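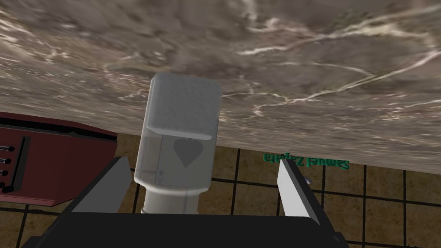

Brown and gray marble with white veining, set against beige tile. Rendering.

Celura Closes Funding Round, Names New Finance Chief

Celura, the Hurnville-based provider of scheduling and payment software for independent contractors, has closed a funding round of $22 million, the company told members of the Hurnville Business Association in a written update this month. The round was led by Fumard, an existing shareholder, which will take a second seat on the board. Terms were not disclosed beyond the total amount raised.

The new capital follows a difficult year. Celura reported an operating loss of $11 million for its last fiscal year, wider than the loss recorded the year before. Management attributed most of the increase to the cost of entering three new regional markets and to the introductory discounts offered to contractors who signed up there. Those discounts ended in February, and the company expects the effect on margins to become visible in its next set of results.

Bent Fogh has been appointed chief financial officer and has already taken up the post. He previously oversaw financial planning at Lo, the courier booking service, and replaces an interim officer who had held the role for four months. Mr. Fogh will report to the chief executive, Valdemar Steinarsdóttir.

In the update, the chief executive said that the company would slow the pace of expansion and direct a larger share of spending toward customers it already serves. "We opened new markets faster than we could support them," the statement read. "The next year will be spent on service quality, on billing accuracy and on getting our support times back to where they were."

Celura does not plan to reduce its workforce in Hurnville. Hiring for sales positions has been paused, while recruitment for engineering and customer support continues. The company also confirmed that the transaction fee paid by contractors will remain at 3 percent through the end of the current contract period – a point on which several members had asked for clarification.

Members who hold service agreements with Celura do not need to take any action. Existing contracts, account numbers and payment schedules are unchanged. Questions about invoices issued before the end of the discount period should be sent to the company's billing department in writing, with a copy of the original agreement attached.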